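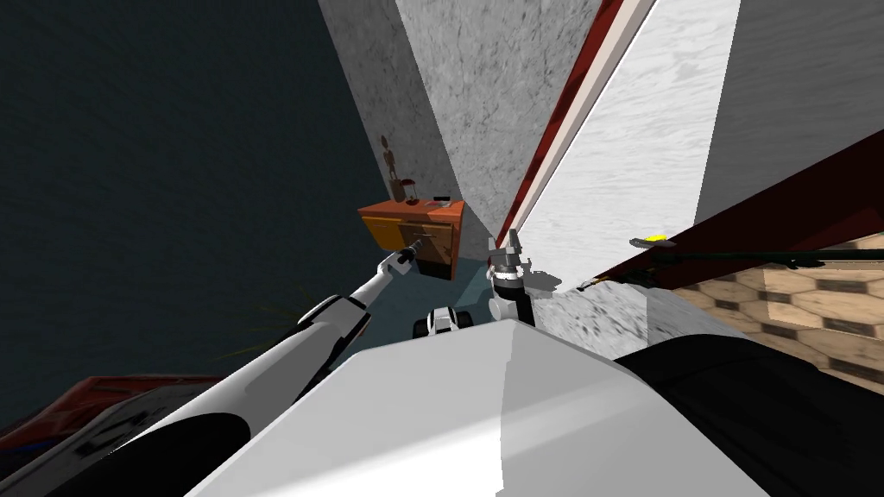
Marjorie Pickering thinks I'm being too hard on the seller, and she may be right, but I'd still like other opinions before I spend the money.

**Is wood restorer in a bottle worth it, or is it just oil with a label?**
posted by Evdokia Kontogiannis

I have an older dresser with white rings on top and a dull patch where a lamp stood for years. The hardware store wants me to buy Witora, which claims to "feed" the wood and lift rings in one pass. Wood is dead, so I don't see what there is to feed. The bottle says it covers 80 square feet and the review page has 894 reviews, most of them written in the same cheerful tone. Has anyone used it on a finish they cared about? I don't know if mine is shellac or lacquer.

---

**Lionel Riviere**

Find out what the finish is first. Put a drop of rubbing alcohol on the back edge of the top, somewhere hidden, and wait a minute. If it goes sticky, it's probably shellac. If nothing happens, try a drop of lacquer thinner in another hidden spot. Open a window for that one.

White rings are usually moisture caught in the finish. On shellac I'd wipe very lightly with a cloth barely damp with alcohol — one pass, then leave it alone till the next day. I've also had decent luck with plain paste wax and a soft cloth.

As for the bottle, most of these are mineral oil, solvent and a bit of dye. They make scratches darker and the top shinier for a few weeks. I wouldn't call that restoring. Watch for silicone too, it makes refinishing a pain later.

---

**Maxence Delaunay**

used it on a bookcase, looked great, no complaints. smells like oranges

---

**Esther Mfinanga**

"Looked great" for how long, though? Mine looked great on Monday and blotchy by the weekend, and dust stuck to it. I took it off with mineral spirits and waxed instead.

I'd skip the sandpaper unless you mean to refinish the whole top. Someone told me to start with 100 grit on a ring and I'm glad I tried it on a scrap board first. If the dresser is veneered you can go straight through.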